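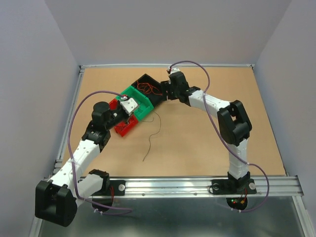
这次参观课要看什么？

看双臂协作处理柔性线材。刚性零件的抓取在前几讲已经讲过，位置和姿态确定以后，剩下的主要是规划和控制的问题。线材的形状随时会变，夹住一端，另一端的位置并不由夹爪决定。参观课的目的是让大家在现场看到这件事有多麻烦，再回到课堂上讨论方法。

一、参观安排

地点在Ullcombe实验楼一层，自动化演示间。开放日当天上午留给校外来宾，本课程的时段在下午，星期二14:00集合，在楼门口签到后一起进去。演示间面积不大，全班分成3组，每组进去看一轮，其余两组在走廊的展板前等候，展板内容也在复习范围内。

进入演示间请把背包放在门外的架子上，长发扎起，围巾和挂绳取下。工位运行时不要把手伸进围挡，也不要倚靠桌架。拍照可以，不开闪光灯，闪光会影响视觉定位。讲解由Yupin Thaweesak负责，提问请留到每一轮动作结束以后。

二、工位的组成

演示工位采用桌面式布局。两条机械臂装在同一根铝型材上，型材横在台面靠操作者的一侧，两臂向台面中央伸出。这种装法有几个后果，参观前先想清楚，现场看起来会快很多。

第一，两个底座之间的距离是固定的，标定一次以后，两臂之间的坐标变换可以当作常量。如果底座装在两张不同的桌子上，每次挪动都要重新标定。

第二，两臂的可达空间在台面中央重叠。重叠区是协作发生的地方，也是最容易碰撞的地方。规划时一般把重叠区当作共享资源处理：只有一条臂在里面时按单臂规划，两条臂都进去时按联合构型规划。

第三，底座在同一侧，物体放得越远，手臂伸得越直，接近奇异构型时速度放大很厉害。任务物体通常摆在中间偏近的位置，给肘部留出弯曲的余地。

工位左、右和后方有浅色围板。围板的作用写在实验室的说明里：遮挡背景，让相机看到的画面比较单纯，同时限制零件滚落。围板不是安全围栏，不能按安全围栏的标准去理解。

三、线材任务的难点

讲义第四讲给过柔性体的三种描述方法：质点弹簧、弹性杆、以及直接用图像特征。参观时请对照下面几点。

1. 状态难以完整观测。细线缠在一起时，相机只能看到最上面一层，下面怎么绕的只能猜。猜错了，拉动时线会从意料之外的地方绷紧。

2. 接触力很小。细线绷断之前的力可能低于关节力矩估计的噪声，靠电机电流判断“拉紧了没有”不可靠，需要看线的形状，或者在指尖加传感器。

3. 一只手固定，一只手操作。这是人做同类工作时的习惯，机器人也常这样分工。固定手要保证零件不转动，操作手沿着线的走向慢慢移动。固定手夹得太紧会压坏薄壁塑料件，太松则零件会被线带着转。

4. 释放的时机。线有弹性，松开夹爪的瞬间会回弹，回弹后的位置与松开前的位置不同，下一次抓取必须重新观测。

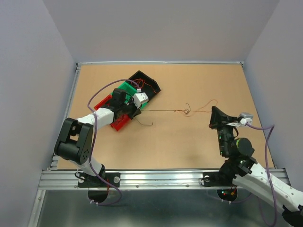 Hsiao提出，既然细线这么难观测，把线换粗一点、颜色换鲜艳一点，任务是不是就简单了。颜色鲜艳确实有帮助，分割会稳定很多。线换粗则是另一种任务：粗线弯曲刚度大，形状更容易预测，但反作用力也大，固定手的负担随之增加。两种线不能互相替代，课程作业里请说明自己用的是哪一种假设。

四、示教与记录

演示间目前介绍两种给机械臂示教的办法。一种是主从遥操作，操作者握着一对结构相近的小臂，从臂跟着动。另一种是在程序里写路径点，由规划器补全中间的轨迹。线材任务多用前一种，原因在第三节里已经讲了：中间状态太多，路径点写不完。

遥操作的数据按“回合”记录。一个回合从两臂回到初始位置开始，到任务完成或操作者放弃为止。放弃的回合也保留，单独标注。实验室的Avus数据集目前有2225个回合，其中81个留作测试，不参与训练。做期末项目的同学可以申请使用，申请表在课程页面上，写清楚用途和小组成员即可。

使用数据时注意以下问题：

— 回合的长度差别很大，直接按时间归一化会把停顿拉长或压扁，建议先按夹爪开合分段。
— 两条臂的时间戳来自同一台主机，相机的时间戳来自相机本身，对齐时要减去固定延迟，数值写在数据说明的第2页。
— 夹爪开度记录的是电机位置，不是指尖间距，换算关系要看标定文件。
— 操作者有左右手习惯，统计“哪只手先动”时不要把习惯当成策略。

五、零件与布局

演示用的零件是几个开口的塑料盒，颜色不同，便于区分。多个盒子相邻摆放时，抓取点的选择要考虑旁边的盒子：夹爪张开后外侧手指需要空间，盒壁贴着盒壁的地方插不进去。可选的办法有三个：先推开再夹；从没有邻居的一侧夹；或者从上方夹住某个凸起部位。
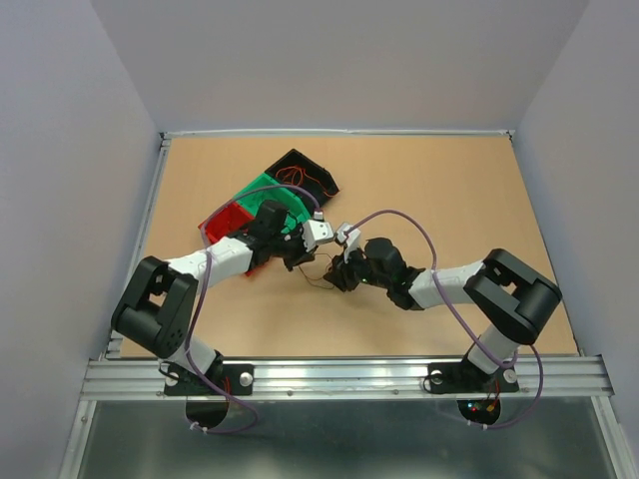
推开再夹多一个动作，但对定位误差最宽容，初学者写程序时建议先用这一种。从上方夹凸起部位动作最少，对高度误差敏感，高度差一点，手指要么夹空，要么顶在零件上。

两个夹爪靠得很近时，碰撞检测的安全余量要单独设置。全局余量设得太大，规划器会认为两只手根本不能在中央会合，返回无解；设得太小，线缆和外接插头又没有被包进碰撞模型里。Kirnutham工位的做法是把手腕以后的部分用较细的几何体表示，手腕以前的部分用粗的包围盒，两部分各用各的余量。

关于机械臂自身的线缆再补充一句。走在手臂外面的线缆，固定点之间要留足够的弧，肘部弯到极限时不能绷紧；弧留得过大，又可能挂到另一条臂。改动固定位置以后，应当用低速把每个关节走一遍极限，看过没有问题再恢复正常速度。

六、参观后的作业

每人交一份观察记录，不超过两页，手写或打印都可以，下次上课前交。内容包括：

（1）选一个你看到的动作，画出两臂分工的时序图，标出哪一段只有一条臂在动，哪一段两条臂同时受约束。

（2）写出这一动作中你认为最不确定的量，并说明用什么传感器可以减小不确定性。只写“加相机”不给分，要写出相机放在哪里、看什么。

（3）假设固定手的夹持力只能取高、低两档，讨论各在什么情况下会失败。

（4）选做：用第五讲的任务空间公式，写出两臂共同夹持同一刚体时的闭链约束，指出独立自由度的数目，并说明零件有弹性时这个结果需要怎样修改。

第（4）题往年常见的错误是把两个末端的速度直接设为相等。两个夹持点在刚体上的位置不同，刚体转动时线速度不同，相等的是角速度。请复习刚体速度关系以后再动笔。

缺席参观的同学可以在答疑时间登记，补看录像后完成同样的作业，第（1）题改为以录像中的动作为对象。

相关讲义
第三讲　单臂逆运动学与奇异构型
第四讲　柔性体的建模方法
第五讲　任务空间控制与闭链约束
第七讲　夹爪设计与夹持力估计
Avus数据集使用说明
Ullcombe实验楼安全须知
期末项目选题（11月更新）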